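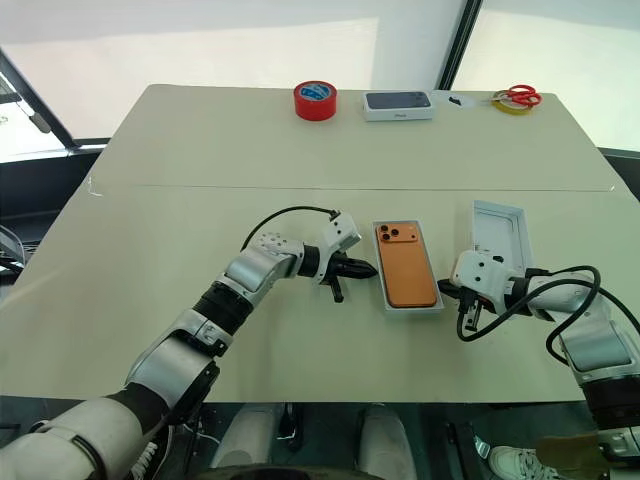
About Us

Hi, and welcome to Flastau! I'm the person behind nearly every post you'll read, and the voice on the audio clips too (sorry about the radiator noise on the older ones). I worked in local radio news for years, mostly the overnight shift, and I used to fill dead air with old bulletins I'd found in the station's basement. Listeners started calling in to ask for more of them, and when the station changed hands I took my notebooks home and kept going.

So what do we do? Every morning we put up one day's worth of political news from the past, the way people heard it or read it at the time. Sometimes it's a summit or a big speech. Just as often it's a fight over a canal bill or a governor who wouldn't leave his office, and those are the ones I love best. Our earliest entries go back to 1830 and come out of newspapers, and then from the radio years on we add sound whenever we can get it.

The name comes from the first box of recordings I ever bought, which had FLASTAU painted on the side in green. I still don't know if it's a town, a family or a brand of soap. If you know, please write!

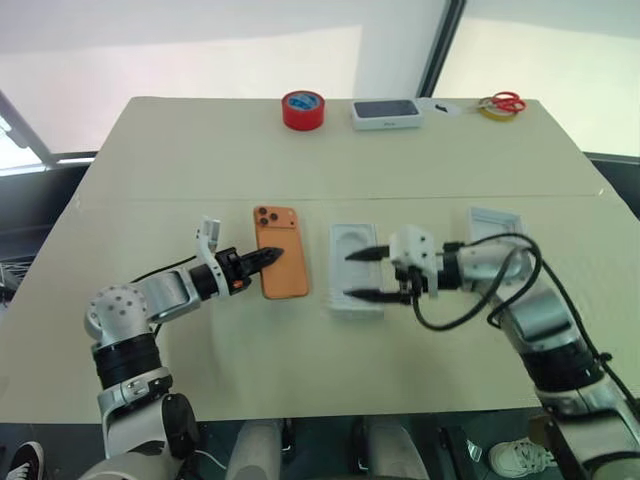
There are 6 of us now, all part-time. Two do the listening and transcribing, one chases down rights and permissions (a thankless job, and she's terrific at it), one looks after the website, one answers the mail, and I write. We argue a lot about which story gets the day. Election weeks are the worst for that, and August is the slow stretch when Congress has gone home and I finally get to run the odd little pieces I've been saving.

A big share of our sound comes from the Bortolotti Collection, 40 crates of home-recorded newscasts that we bought as one lot and are still working through. Gekel Audio does our disc transfers and Fakitz Press printed our first paperback, a year of daily entries with an index I'm very proud of.

A word on politics, since we get asked. We don't endorse anybody, living or dead. I have opinions, and you can probably catch one sneaking in now and then, but we try to let the bulletin say what it said, mistakes and all. When a report got something wrong we leave it as it was and add a note underneath.

Teachers are welcome to use anything on the site in class. For broadcast or print, please ask first. We answer most mail within 24 hours, a bit longer if you've sent us a recording, because I'll want to hear the whole thing before I write back.

Page updated May 2026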